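Overwintering Tender Pelargoniums in an Unheated Greenhouse

Student project report, Horticulture Level 3
Submitted 12/18/23

Aim

The project set out to see whether rooted pelargonium cuttings could be kept alive through the cold months in a greenhouse with no heating, and whether the compost mix made any difference. The college greenhouse at the Fajardo site was used. It has had no working heater for several winters, and the usual practice has been to throw the plants out after the first hard frost and buy new ones.

Materials

Cuttings were taken from stock plants of a red zonal variety grown on the site. In all, 34 were taken and 30 rooted well enough to use. The four that failed had gone black at the base and were put in the bin.

The pots were 9 cm square plastic ones, washed and reused. Half the plants went into Clekari multipurpose compost straight from the bag. The other half went into the same compost with sharp sand added, two parts compost to one part sand. All pots were labelled in pencil, as the pen labels from last year had faded.

A max-min thermometer was hung at bench height, out of direct sun. Horticultural fleece was kept on a roll at the end of the bench.

Method

Each cutting was taken just below a leaf joint and the lower leaves were removed. No rooting powder was used. The cuttings were left on the bench for a few hours before being pushed into the compost, then watered once from below.

Once rooted, the plants were potted on and set out in two blocks. Fleece went over both blocks on any night when the forecast was below 2 degrees and came off again in the morning. Water was given only when the pots felt light. Yellow leaves were picked off at each visit to keep grey mould down.

Results so far

Plants in the plain compost made more leaf to begin with. By the end of autumn they were also softer and had more mould on the stems. Five of them have been lost. In the sand mix, one plant has been lost and the rest are short but firm.

The lowest reading on the thermometer was just under freezing. Leaves touching the glass were scorched and went papery. Moving the end rows in by a hand's width stopped this.

Watering was the hardest part to keep even. Plants near the door dried out faster than those at the back, and this was not allowed for in the layout. A better plan would have been to mix the two composts across the whole bench.
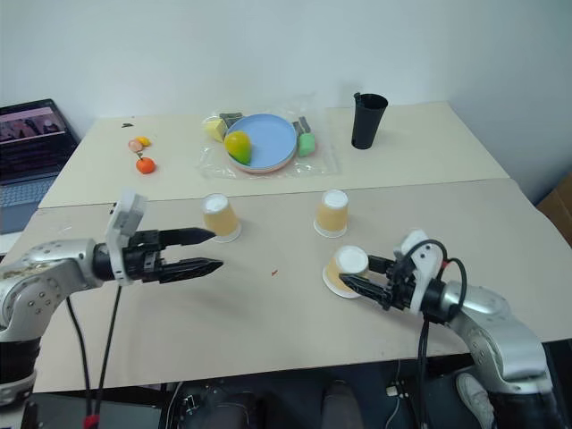 Drestis College, Department of Land and Applied Studies

Further work

The plants will stay where they are until February, when they will be cut back by half and given a weak feed. Survival will be counted again then. The cut pieces can be used as new cuttings if they are clean.

It would be useful to repeat the work with an ivy-leaved variety, and to try Cenov bubble insulation on the north side of the greenhouse. A third block with grit in place of sand was planned this year but there was not enough bench space.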